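Automação caseira > Braços e garras > Separação de objetos

Dois braços, três caixinhas, muitos cartões no chão

Perguntado em 10/02/2026

Montei dois braços na oficina compartilhada Butwood para tirar cartões de um porta-cartões e separar nas caixas preta, amarela e verde. A garra pega o plástico junto com o cartão. Já são 897 tentativas e minha dignidade acabou na décima.

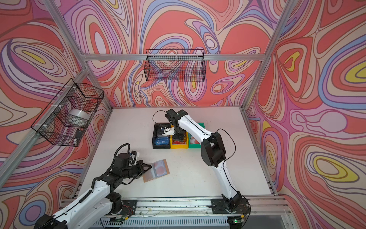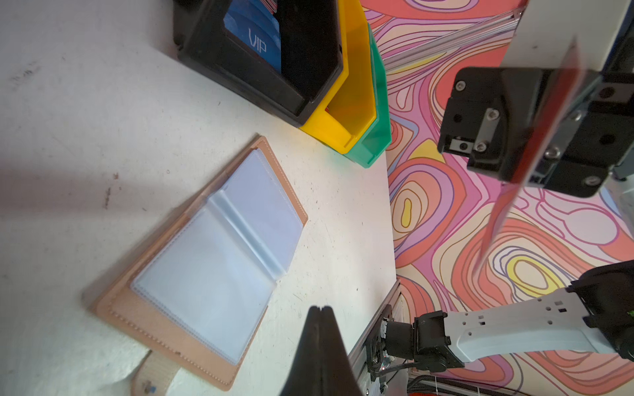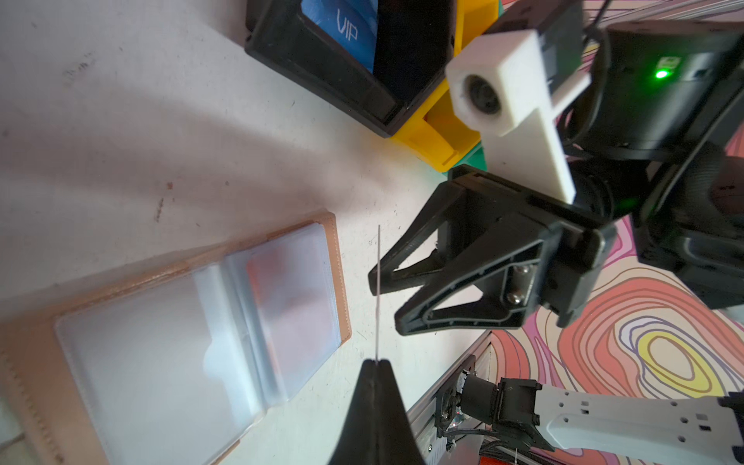 Bancada com os cartões VIP.

Que tipo de ponta pega um cartão fino sem levar o plástico junto?

Uma ponta de silicone macio, com pouca força. Empurre o cartão uns milímetros para fora antes de fechar a garra.

Resposta 2
Prenda a capa com o outro braço e puxe devagar, paralelo à mesa. De cima para baixo vem tudo.

Resposta 3
Usa a mão.

Comentários
doten: a resposta 3 resolveu meu projeto inteiro.
chacko10: silicone junta pó, limpe a ponta de vez em quando.

© Notier | Contato | Voltar ao topo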